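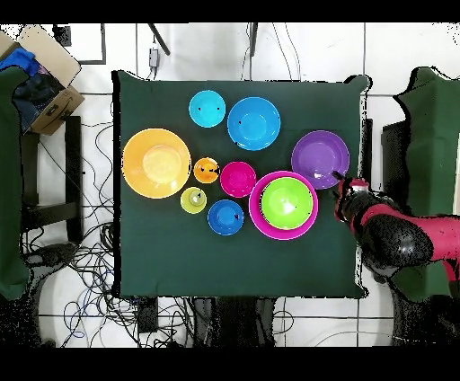
4. Laying out and nesting the bowls

This section covers the table, the cloth and the coloured plastic bowls used in the nesting activity. Read Section 3 (Unpacking) first. Keep the Stastard checklist at hand, as the colour names below match the names printed on it.

4.1 Preparing the table

1. Place the table on a level floor. A tiled floor is suitable, provided that no leg stands on a raised grout line.
2. Spread the dark green cloth over the table top. Pull it flat from the corners and smooth any folds toward the edges.
3. Move cartons and stools clear of the side from which the bowls will be handled.

CAUTION: Route loose cables away from the table legs and from any place where a person will stand.

NOTE: Do not replace the green cloth with a patterned one. Pale and bright rims are harder to pick out against a pattern, and small bowls catch on open weaves.

4.2 Setting out the bowls

1. Stand every bowl upright, base down.
2. Set the large yellow bowl toward the left. It is the biggest in the set and is used as the reference for the rest.
3. Put the small orange bowl to the right of the yellow one, and the small magenta bowl beside the orange.
4. Add the remaining bowls as a loose group. Exact spacing is not critical. Rims may touch, but no rim may rest on top of another.
5. Leave the near half of the cloth clear as working space.

If the layout is to be repeated, mark the position of the yellow bowl with a short strip of Brarkberg cloth tape. Remove the tape within 14 days — longer than that and the adhesive marks the cloth.

4.3 Nesting

Always place the smaller bowl into the larger. Lower it straight down and release it when the bases meet.

1. Select an outer bowl and move it to the clear part of the cloth.
2. Lift the inner bowl by the rim. Do not slide it across the cloth.
3. Set it inside the outer bowl. The outer rim should show as an even ring around the inner one.
4. Repeat for each pair on the checklist. Colours may be mixed freely.

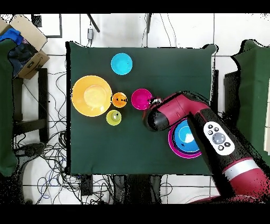 Figure 4-2. Blue bowl nested in a hot-pink bowl, lower right. Yellow bowl at left with the small orange and lime-green pieces beside it.

NOTE: If a bowl sits at an angle, lift it out and start again. Pressing on the high side wedges the rims together.

4.4 Separating wedged bowls

Hold the outer bowl down with one hand and turn the inner bowl a little each way while lifting. Do not pry with a blade or screwdriver. Replacement bowls are ordered singly by colour under Turex part number 537.

4.5 Cleaning and storage

Wash by hand in lukewarm water and dry before stacking. Shake out the cloth and fold it separately. Store the set in its carton with the heaviest bowls at the bottom.

Section revised 2020-08-26, H. Tamura. Continue to Section 5, Sorting by colour.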